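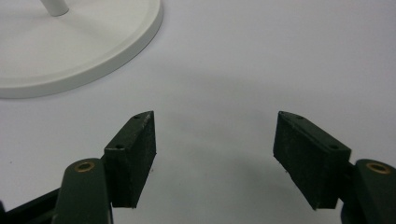 Page last changed: 9 January 2018

Dear friends at the Gbeho fund,

Well, we have got through the autumn and I am very happy to tell you that the Lerton lending shelf is in better shape than when I last wrote! We opened the new corner of the reading room in October, with the low chairs you paid for, and children have been in them ever since (and one or two grandparents, who take some shifting).

Loans for the period came to 1,901, and 263 of those were books in a language other than English. Valentyna Bilyk chose most of the Ukrainian titles herself, and she has been reading aloud to the under-fives after school, with Araba Dramani taking the older ones through a very long story about a lighthouse that I think has at least seven chapters still to go.

Not everything went to plan. The Rodau branch had to shut for two weeks when the boiler failed, and the order of large-print books is still only half here. Akua Ayaaba has been chasing the supplier, and I would hope to have the rest before the spring report. We have spent a little less on postage than we budgeted – I would like your permission to move that money over to shelving, as the picture books are now in piles on the windowsill.

Aba and I would love you to visit when the weather is kinder. The kettle works, even if the Rodau boiler needs watching. Please let me know about the postage money by the end of the month if you can.

With warm thanks,
Afia Aidoo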